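Home Diary Garden Recipes Older entries Write to me

The week the quilt got its border

November 15, 2022
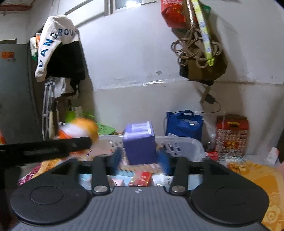 The white basket with the purple box standing in it.

I finally have a border on the Zumach quilt, and I have to write it down tonight while I'm still pleased with myself, before I find whatever I did wrong at the corners. Grandma started this one the winter I was in second grade and named it after the road she grew up on. She got as far as the blocks, all 130 of them, and then it went into a pillowcase and the pillowcase went into a closet, and there it stayed through two moves and a flood in the hall.

Maritza Pacheco came over after lunch with her own scissors (she won't use mine, and I don't blame her) and we laid the whole thing out on the living room rug. I had been dead set on green. She held up a strip of that dusty blue I bought in Unamcombe last February, the one I've been saving for no good reason, and oh, it was the blue all along! We pinned three sides before the light went, and I sewed the fourth after supper with the radio on.

I used the last of the Liltska thread on it, so I'll need to order more before I start the quilting. The big cone is 3000 yards and I always tell myself that's silly, and then I buy the little spools one after another and spend more. Big cone this time.

Mom called while I was pressing seams. She says Grandma meant the quilt for Uncle Ray, and my aunt says it was for the church raffle, and I suppose I could ask him but he's never once been able to tell me the truth about a present. I think I'll back it in flannel and let them sort it out at Christmas.

It rained most of the day. Soup again, the barley one, and I put in too much pepper, but we both had seconds and Maritza took a jar home for her dad. She left her good glasses on the windowsill, so I'll run them over to Pollock Street in the morning and get stamps on the way back.

Still to do: trim the batting, find the walking foot, call about the gutters.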